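Home Reviews Workshop Forum About Contact

Trovevier grip-wrap and cable kit for two-armed robots
Reading time: 4 minutes

I have a drawer full of kits that promised to make robot hands hold things better, so I opened this one without much hope. The Trovevier kit costs 72 dollars. For that you get fabric wrap for tool handles, black cable sleeve, hook-and-loop straps, and a folded sheet of instructions that reads as if it went through a translator twice.

The claim on the box is that a wrapped handle fixes a bad grip. Maybe. Most bad grips I get called out for in Bendville come from a hand that was never zeroed properly, and no amount of cloth will help with that. So before the wrap went on anything I ran the finger zeroing on both hands, checked the wrist bolts, and left the arms warming up over lunch. The sheet mentions none of this. It should be step one.

For a job I picked sweeping crumbs and grit off a mattress with a dustpan and brush. It's a mean little job for a two-armed machine. The surface gives, the quilting makes hills, and a smooth plastic handle wants to roll in the fingers. 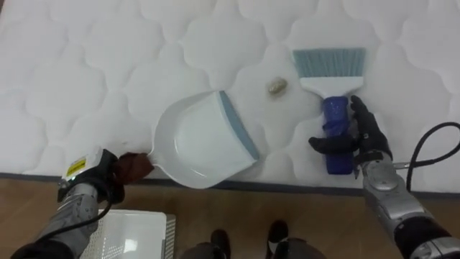

Wrapping took longer than promised. The sheet says to pull the fabric tight and overlap by half, but on a short handle you run out of length before you get a proper second pass, and it bunches. I redid the dustpan twice and gave up on making it pretty. A bunched wrap changes the handle's thickness, so whatever closing position you saved for the bare handle is now wrong. Save it again. I forgot, and the hand stalled with a fault at the first try.

The old Kruger wrap I used before was rubber and left a sticky mess after a few weeks. This one peels off clean, I'll give it that. It also slides if you skip the alcohol wipe, and there is no wipe in the box.

Now the cables. Trovevier wants you to strap them close along the forearm. I tried it their way and the wrist pulled the cable taut at full turn, so I let out a generous loop and moved the strap down. Check this with the arm at both ends of its travel, by hand, power off. A loop that looks silly is cheaper than a connector. The last one I replaced was 80 dollars, plus the wait.

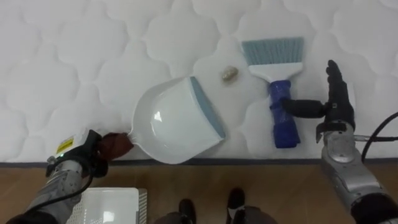 Left hand on the dustpan, right hand at the brush, one bit of debris between them.

The box says the wrap is good for 900 grips. I logged 400 on the bench in February and the edge of the blue one had started to fray, so I have my doubts about the second half. Cutting a fresh piece is quick once you've learned how much the fabric stretches.

Would I buy it again? The sleeve, yes. The wrap only if it were sold by itself for less. If your hands are already dropping tools, spend the afternoon on zeroing first and see what's left to fix.

Recent reviews
Urano wrist strap set, six months on
Kruger rubber wrap: the long cleanup
Bench stands for heavy arms
Which cable sleeve frays first?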